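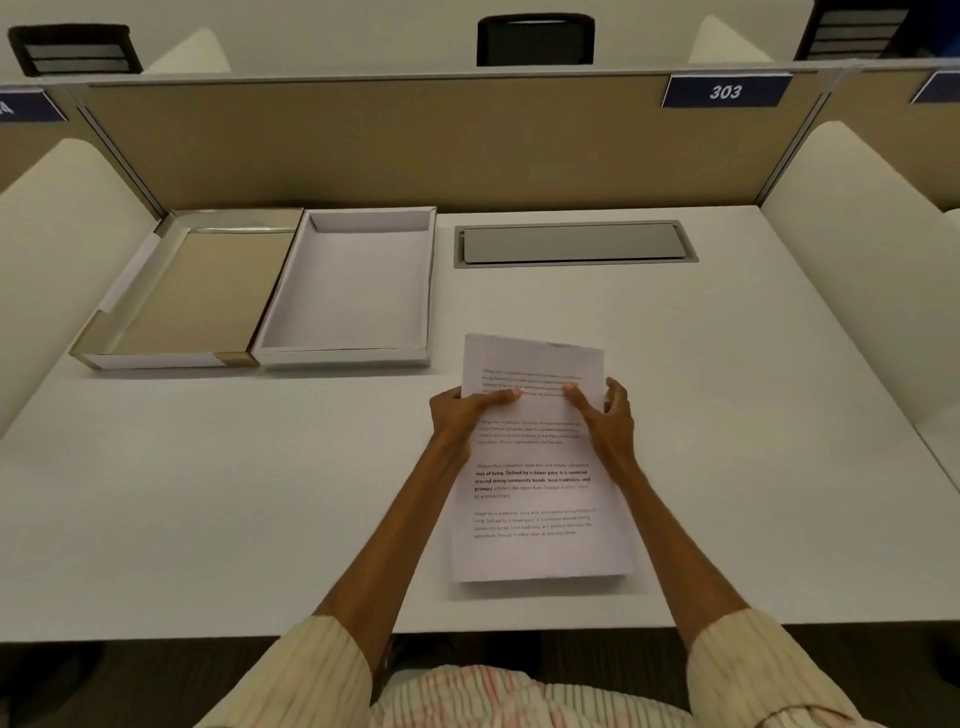 I spent most of an afternoon in June at the Drosholm open day. I had signed up for the tour mainly to see the arms, and I did see them, but the part I keep thinking about is the paper.

Drosholm trains robots to do office chores. They had two demos running downstairs. The first was a Skamen arm on a fixed stand, putting mugs on a rack. It did this well and slowly. The second was a two-armed machine from Desmet that was supposed to pick up a few printed sheets, straighten them and lay them in a tray. It got the sheets off the table on the third try, dropped one, and then stood still until an engineer reset it. The people watching were kind about it.

Upstairs is where they record people doing the same chores by hand. It's a room of study carrels with white desks and beige dividers, and the desks have numbers. Desk 303 had two shallow trays toward the back and a short stack of printed pages. The trays don't match inside. One is beige at the bottom and the other is a pale lavender white.

Khôi Doãn ran the upstairs part of the tour. He told us a session is 33 minutes long and that they had 283 of them done for the paper task, with a goal of 1,000. You sit down, pick up the pages, hold them as if you were checking them, square them up and put them in a tray. Then you do it again. He said the main instruction is to keep both hands where the camera can see them and not to hurry.

Someone asked what was printed on the pages. It's a few lines about village life, how peaceful and close-knit it is, with the same text again in the next paragraph. One version has a chunk in bold that starts and stops in odd places. I asked if the bold meant anything. Khôi said the sheets came from an earlier reading task and they had just kept using them.

Visitors could try it for 10 minutes. I did, at a different desk. I had never paid attention to how I hold paper before. My thumbs go on top, and I shift my grip a lot more than I thought, even when I'm only looking at a page. By the end my shoulders were stiff.

The recordings go into a program called Nureck, where they get cut up and labeled. We saw that for a minute on a laptop, but the text was too small to read from where I stood.

Parking was free behind the building. They plan to run the tour again in the fall, and Khôi said the Desmet machine should be on the newer software by then. I'd go back to see it try the tray.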